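Textile Care and Repair, Unit 4
Reading a garment before you wash it
Handout for the evening course, Skaltemum Adult Learning Centre
Version of 20/05/2026

In the last unit we spoke about fibres. Now we come to clothes and household pieces in which several fabrics are sewn together. These pieces make most of the trouble in washing. A plain cotton sheet forgives many mistakes, but a piece made of panels does not.

4.1 Why panels behave differently

Each fabric has its own shrinkage. Suppose that one panel shrinks by 2 per cent and its neighbour does not shrink. On a seam of 55 cm the difference is a little more than one centimetre. The seam cannot hide this, so the longer side makes small waves. We call this puckering. Ironing with steam can help for one day, but the waves usually come back after the next wash.

The direction of the threads is also important. Woven cloth generally shrinks more along the warp. When two panels of the same fabric are cut in different directions, they can still pull against each other.

4.2 Colour

Dark and strong colours can give dye to pale ones — this is called bleeding. Before the first wash, please do the following test:

Wet a hidden place of the darker panel, for example the inside of a hem.
Press a white cotton cloth on it and hold it there for one minute.
Look at the white cloth in daylight.

If there is a mark, the piece should be washed cold and alone, and it must not stay wet in a heap. Most of the staining which students bring to class did not happen in the machine. It happened afterwards, when the wet piece was left in the drum overnight.

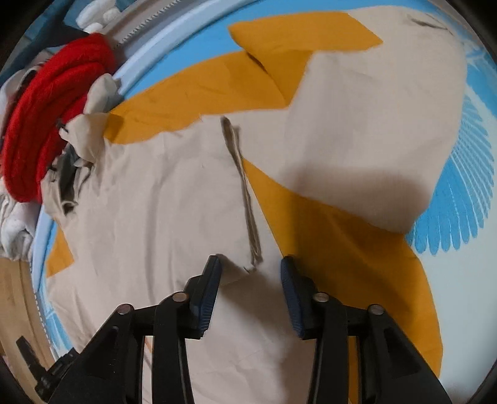 Fig. 4.1. Fabric in cream-beige and mustard yellow, made from contrasting panels.

Pale panels show yellowing from old soap earlier than strong colours do. Rinse twice if your water is hard. The water in Nustitz is hard, and students who live there should use a little more detergent than those from Drorerari.

4.3 Drying

Never hang a heavy panelled piece by one corner. The wet weight goes into one seam and the thread stretches. Lay it flat on a towel, or put it over two lines, and pull the seams straight with your fingers while they are damp.

4.4 Homework

Choose one piece at home with at least two fabrics. Write down the care label, do the colour test and measure one seam before and after washing. Read also chapter 17 in the Kļaviņa workbook, but leave out the part on silk — we will do it together in the next unit.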